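Renetside Drum Circle Newsletter
Electronics corner: bringing an old rack reverb back into use

Several members have asked what became of the Eskildsen rack reverb that was left with us in spring. It works, it has been in the practice room since September, and anyone who books the room can use it. These notes cover what was done to it, how it is wired up now, and how to get a decent sound from it on drums.

The unit is a two-space digital reverb with one input pair, one output pair and a row of eight buttons on the front. It has 20 factory programs and room for 25 of your own. There is no screen to speak of, only a two-digit LED display. If you are used to plug-ins, this will feel slow at first. Llinos Jarman found a photocopied manual and put it in the blue folder on top of the rack. Please leave it there.

What was wrong with it

When it came in, the reverb passed dry sound but no effect on the right side, and it lost its stored programs every time it was switched off. The second problem was the memory battery, which had been soldered in at the factory and had gone flat. Ingvar Sveinbjörnsson took it out, cleaned the board and fitted a holder, so the next change will take a few minutes and no soldering iron. The battery is a common coin type. A spare is taped inside the folder.

The missing right channel took longer. Ingvar first suspected the output stage and changed two op-amps, which made no difference. The fault was a cracked joint where the ribbon cable from the converter board meets the main board. He reflowed the whole row of pins. He also replaced the capacitors in the power supply, and the hum that some of you noticed during the first tests has dropped a good deal. There is still a little hiss on the long programs. Units of this age have it, and we are leaving it alone.

Total spend on parts came out of the equipment fund. We did not replace the front panel buttons. Button 6 needs a firm press.

How it is connected

The reverb sits on aux send 3 of the mixer. The return comes back on channels 15 and 16, panned hard left and right. Keep the mix control on the unit itself fully wet and set the amount with the return faders. If you find the dry drums getting louder as you raise the return, someone has moved the mix control.

Input level matters more than on newer gear. With the send at its center position and the input knob at two o'clock, a normal snare hit should light the second green LED and a hard one should reach the yellow. Red means it is clipping, and the clipping on this unit is not pleasant. Electronic pads put out a much hotter signal than the microphones do, so turn the send down before you plug in the Corkero pad kit.

There is no MIDI connection at present. The socket on the back is good, and the unit will change programs over MIDI, but we are one cable short. If you have a spare five-pin cable of three meters or more, we would be glad of it.

Programs worth trying

Program 4 is a short plate and suits snare and toms. The decay is set a little long for fast playing. Press Edit once and bring the value down until the tail stops before the next backbeat.

Program 9 is the gated setting. It is the reason most people ask about the unit. It sounds best with a single drum going into it, so send the snare and leave everything else out. With cymbals in the send it turns to mush. The hold time runs in steps, and Tymofii Pavliuk suggests starting at 173 milliseconds for mid-tempo songs and going down from there.

Program 12 is labeled Hall B. It is dark and fairly noisy, and it works well on hand drums and on the low pads of the Corkero kit. Program 17 is a reverse effect. It is fun for a minute or two.

Programs 18 to 20 are test settings and make a loud tone. Do not select them with the monitors up.

Saving your own settings

User slots 1 to 5 are for the Sunday group, 6 to 10 for the Grorkura recording project, and the rest are open. Write your name, the slot number and a word or two about the sound on the sheet in the folder. To save, hold Store until the display blinks, choose the slot, then press Store again. There is no warning before it overwrites what was there. Two of Despina Mavromatis's settings have already been lost this way, and she has had to rebuild them by ear.

Switching on and off

Turn the reverb on before the power amp and off after it. It sends a thump to the outputs when it starts up. Give it ten minutes or so before recording, as the hiss settles a bit once it has warmed up. Leave the space above it in the rack open, and do not put drinks or sticks on the top plate.

Coming up

Kolbrún Hjaltested has started on the old analog drum brain from the same donation. Two of its five voices make sound and the case is missing a foot. She expects to need new sliders and is looking for a supplier who will sell fewer than 3,000 at a time. If you know of one, leave a note in her pigeonhole. A working date will be given when there is one.

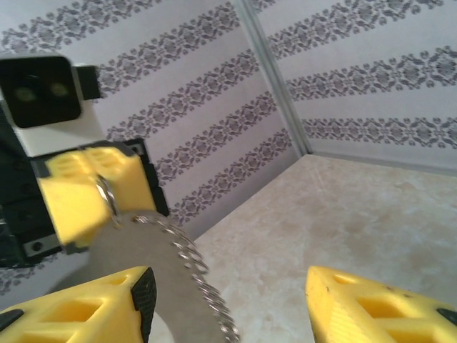

Metal handcuff held between two robot grippers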